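Forty-eight grasps before lunch

We're up to 1000 recorded attempts on the bin-picking set, and I'm having far more fun than I expected to. The idea is simple enough. The arm reaches in, has a go at something, and we log what it tried along with how it went. Misses get saved too, and I've grown very fond of the misses!

Jacobus Joubert wanted blocks and nothing else for the first round. I argued for a proper jumble – toys, a cup, a pen, a rattle, whatever was in the drawer – and he came around after one afternoon of blocks.

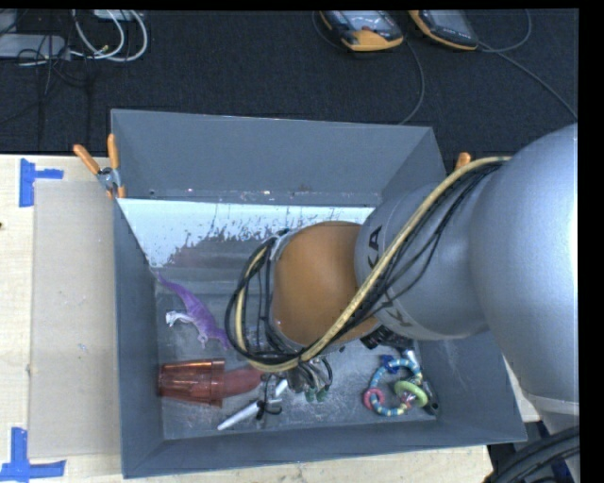 The mix matters because a learner that's only ever met neat shapes gets very sure of itself. See-through plastic is my favourite trouble. So is anything with a hole in it, as there are so many ways to grab a ring and the model needs to see plenty of them.

Our best morning so far was 48 attempts, 41 of them labelled before I'd finished my coffee. The labelling tool is called Orkero and it's still a bit rough (the undo key skips two entries, I'm working on it). Next I want to shuffle the bin after every 32 tries and see if the colour of the objects still throws the model off. More in May!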